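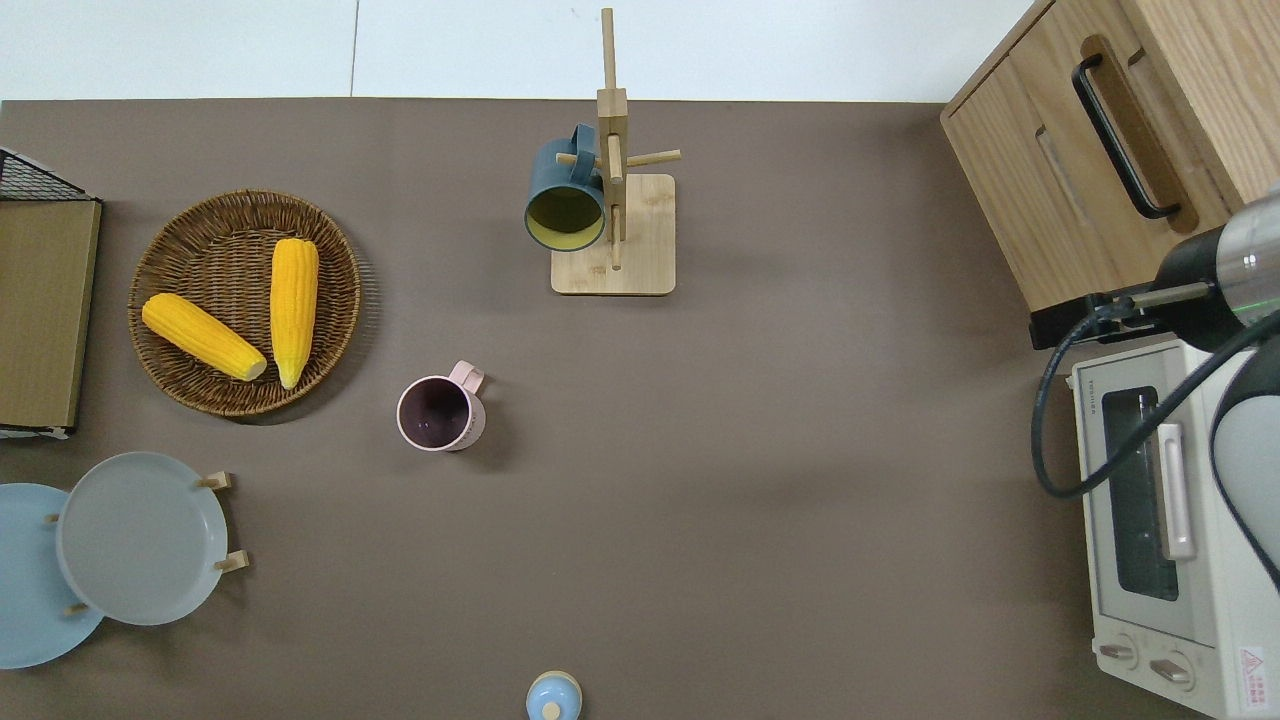 The mug tree on the test table at Rarnard, with one mug hung on its left peg. Corn in the basket, toaster oven and arm on the right.

I had been told to give Vandana Tripathi an hour. We went for closer to three, and I'd have stayed longer if they hadn't needed the table back.

Vandana compares grippers for a living. She works at a small lab called Rarnard, where companies send their hardware to be put through kitchen chores and written up. The week I stopped by she was in the middle of a long comparison between two of them, the Kudedgate and the Shboul, and she had opinions (so many opinions!) about both.

"People always ask me which one is stronger," she said, before I'd even got my notebook out. "I don't care which one is stronger. It's a mug. My grandmother could lift that mug."

So what does she care about? Handles, mostly. Hanging a mug on a peg is one of her standard jobs, and she thinks it's a better test than most of the fancy ones. The gripper has to take the mug, turn it, and get the handle over a short bit of wood without knocking the whole stand sideways. The Kudedgate has wide, flat fingers that she says feel safe on a rim and clumsy on a handle. The Shboul is narrow, and it gets into tight spots nicely, but it lets things swivel.

"You pick up the mug and it's perfect, and then you start moving and it slowly turns its face away from you," she said. "Like a cat."

She's done 1265 attempts on the mug job so far, 135 of them with a set of softer fingertips she cut herself and glued on late one night in December. Did they help? She made a face. They helped with the swivel and made letting go worse, because now the mug didn't want to leave.

I asked about the corn. I had been dying to ask about the corn.

"Corn is great," she said, very seriously. "It's bumpy and it's long and it rolls. And you're reaching down into a basket, so the fingers have to get past that rim first. With a wide gripper you spend your whole day thinking about the rim."

We got on to cameras after that. Vandana likes a view from up high, looking down over the whole table, and she'll put up with a lot to keep it. The trouble is that looking down at a peg doesn't tell you much about how far along it the handle has gone. She tried a second camera down on the wrist for a while and liked it for the last inch of the move, then went off it when the cable kept getting in her way. Cables came up a lot, by the way. I think she'd happily talk about cable routing for a full afternoon, and she has firm views on how much slack is too much.

Then there's the controller. The lab switched to one from Plusura in the spring, and she was against it. "I was really rude about it in a meeting," she told me, laughing. "I've apologized." What won her over was how gently it stops. Her old one would halt with a little kick, and on a plate stand you hear that kick. She still misses the old menu screens, and she has nine pages of notes for Plusura about theirs.

I tried to get her to pick a winner before I left. She wouldn't, not with the oven door still to do. Doors are where she expects the Kudedgate to catch up, since a long vertical handle suits those wide fingers and there's nothing to swivel.

"Ask me after the door," she said. "And then ask me again after the drawers, because I'll have changed my mind."

She was already moving the pink mug when I put my coat on.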